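Making Room at Fletulitz: Opening a Regional Croquet Final to Walk-in Crowds
Rianne Van Beek and Wolfram Dreßler
Sports Event Management, term project, November

Our project looked at how the Fletulitz croquet final could draw people who don't belong to a club. The event has sold 200 member tickets a year and almost nothing at the gate. Wim Meijer, who runs the ground, let us interview spectators and stewards on both days.

We handed out a short survey and got 50 back. Most visitors said the white-clothing rule kept friends away. Price came second — a family paid more here than at the Kultport rowing regatta.

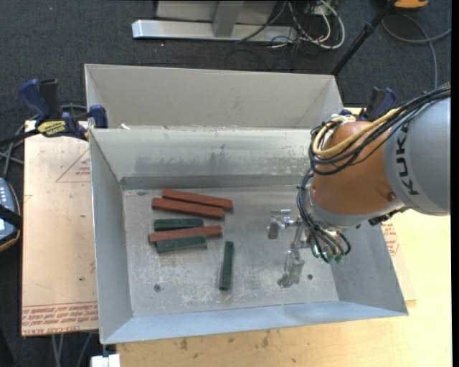 Ticket revenue alone doesn't cover the final. Last year's shortfall was 2,817 euros, paid by the sponsor, Nekimura. We costed a cheaper family ticket, a free try-it lawn and a food area run by Bosman. The try-it lawn needs storage for mallets and balls, and our plan specifies a sheet-metal bin split like this one, with a narrow compartment behind a much larger one. Balls would go in the narrow part. Scratches on the metal floor don't matter for this use.

Charmaine Gumede, our adviser, asked us to test the dress code change separately. We ran out of time for that, so the estimate in section 2 assumes it goes ahead with the cheaper ticket.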